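Notes from a small game festival (and a long drive home)

Mar 8, 2020
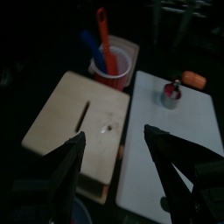 Two boards, side by side on a dark table.

I've been home for a couple of days now and my feet have almost forgiven me, so let me try to get all of this down before it turns into a blur. I went to Skunditz! If you've read this blog for a while you know I've been saying I would go to Skunditz every spring for years, and every spring something came up - the roof, the dog, the other thing with the roof. This year I just bought the ticket in the middle of the night and told everyone about it in the morning.

For those of you who don't follow small game stuff, Skunditz is a weekend festival for independent developers, and it takes place in the town of Murthy, in an old department store with the escalators switched off. You walk up them like stairs, except the steps are the wrong height, and by the second afternoon everyone on them is making the same little groan. There were 342 games on the floor according to the booklet. I played 17 of them properly, meaning I sat down and got past the opening, and I'm quite proud of that number because the lines on the second floor were terrible.

The one I keep thinking about is Gunolik. It's a quiet game about running a ferry between islands, and for the first ten minutes I thought it was going to be one of those pretty things where you mostly look at water. Then the passengers started asking me for favors, and some of the favors got in the way of the other favors, and suddenly I was standing there with my coat still on worrying about whether to leave a man and his goats behind on the dock. (I left them. I felt awful. The goats looked at me.) The team says it will be out in April, and I've already cleared a weekend for it.

I also gave Dondus another try. Some of you will remember that I was pretty hard on the early version, which I played on my old laptop and which ran like a slideshow. Well, I have to take some of that back. They've thrown out the whole card system and now you just throw the dice at each other's towers, and it's so much better with four strangers crammed around one screen. I lost every round. The girl next to me, who can't have been older than twelve, gave me advice the whole time and it was all good advice.

The awards were on the last evening and I'm still a bit grumpy about them. The hall holds 900 people and I swear they let in more, and the sound at the back was mostly a kind of warm mumble, so I found out who won by watching which table jumped up. Gunolik got best writing, which I cheered for loudly enough that someone turned around. Best audio went to a game I hadn't managed to get near all weekend. And there's a new prize this year for games made by one person, which I think is a lovely idea, although they handed it out so early that half the room was still in line for a drink. Please put that one at the end next year, Skunditz people, if you ever read this.

What I liked best, though, was the basement. They'd put all the student projects down there next to the coats, with hand-lettered signs and folding chairs, and hardly any lines at all. I spent a whole morning there. There was a golf game where the ball is afraid of the hole, and a very sad one about emptying a grandmother's kitchen, and one that crashed twice while its maker stood behind me whispering "oh no, oh no." I went back later and it was fixed and she was beaming.

Food was fine. The soup place across the square is worth the walk, and the sandwiches inside the hall are not worth anything at all. My room was number 3110 in a hotel that I'm fairly sure doesn't have that many rooms, and it was right beside the ice machine, so bring earplugs if they put you up there.

The drive back took forever on account of the rain, and I listened to the Gunolik soundtrack sampler they were handing out at the booth, over and over, until I pulled into the driveway. I'll write up the rest of my list later this week, once I can find the notebook. I think it's still in the car.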